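**To:** Shared Supplies and Fixtures mailing list
**From:** Facilities Coordination Office, Utonitz
**Date:** 06/10/2020
**Subject:** Re: Contents of the sloped metal bin, Room 706

Dear list members,

Thank you to the Dralter group for the message quoted below. The office has discussed the points with both groups that use the room, and our reply follows each one. Members who do not use Room 706 may wish to read the last section only, as it concerns labels and storage for all shared items.

> We are writing on behalf of the Dralter group regarding the sloped bin in Room 706 and the mixed goods kept for it.
>
> First, we would like a clear rule on who may add items to the bin. When we came in for our last booking, the assortment did not match the list on the shelf. Several items were new to us and at least one was missing.
>
> Second, we ask that soft cleaning goods be kept apart from the toys and balls. The microfiber pieces pick up lint and grit, and the rough balls seem to carry a good deal of it.
>
> Third, the list itself is out of date. It still uses the old names, and two people reading it will not pick the same object.
>
> Finally, could the office confirm whether the Bratu group intends to keep its booking through November? We would like to plan our own use of the room.

**1. Who may add items**

Either group may propose an item. No item should go into the bin until it has been written on the shelf list and given a storage place. The list is kept in the plastic sleeve on the side of the Clumen cabinet, and the same text is posted in the shared folder. If the two versions differ, the paper copy is to be followed until the office corrects the other one.

Items brought from home are not accepted. We recognize that this has been a convenient way to widen the assortment, but it has led to two disputes over ownership this year. Groups that need a particular kind of object should send a purchase request in the usual manner – small household goods and toys are normally approved without further review.

Anything found in the bin that is not on the list should be placed on the lower shelf of the cabinet, with a note giving the date. Please do not discard it. The office empties that shelf at the end of each month and will write to this list before doing so.

**2. Soft goods and toys**

The office agrees that these should be stored separately. A second tote has been ordered for microfiber and other fabric items, and it will be placed beside the current one. Until it arrives, please use the clear bags in the top drawer.

The rule applies to storage only. Both groups have told us that they want soft and hard items together in the bin during a booking, and we see no reason to change that. Fabric pieces should be shaken out before they are bagged. They may be washed with mild soap, without fabric softener, and must be completely dry before they are put away. Balls and hard plastic pieces may be wiped with a damp cloth. Steel wool and scouring powder are not to be used on the bin, as they leave marks on the sheet metal.

**3. The shelf list**

The current list has 14 lines, of which 12 refer to items now in storage. The remaining lines will be removed. We also accept that the old names are of little use. "Toy, small" and "ball, assorted" do not tell the reader enough, and "cleaning item" could mean nearly anything in the cabinet.

The revised list will give each item a color, a plain name and, where needed, one detail of shape or surface. The two ducks, for example, will be entered on separate lines as "duck, blue" and "duck, yellow."
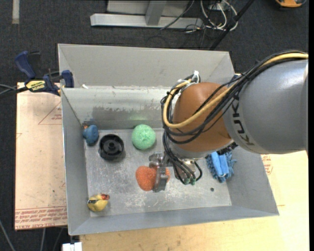 *Sloped bin, Room 706. Blue duck, rear left corner; yellow duck, front left corner; black plastic part with ribs; mint-green ball, rough; blue microfiber item with shaggy fringe, right.*

The orange object near the middle of the bin has been left out of the caption because the groups use different names for it. Please send one agreed name to the office. The same applies to the round black part, which has appeared on three drafts under three descriptions. "Black plastic part, ribbed" will stand unless we hear otherwise.

**4. Bookings**

The Bratu group has confirmed that it will keep its present booking through November. The Dralter group's hours are also unchanged. Requests to exchange hours should be agreed between the groups first and then sent to this office, so that the door schedule can be updated.

**5. For all members**

The naming format in section 3 will be extended to the other shared totes on the floor. Each tote will carry a printed card on the short side, facing out. Handwritten labels may remain in place until the cards are ready, provided they can be read from the aisle. Lids should be stored under their own totes – several have been found behind the cabinet and do not appear to fit anything.

Corrections to the new wording may be sent in reply to this message. Please quote only the line concerned.

Facilities Coordination Office
Utonitz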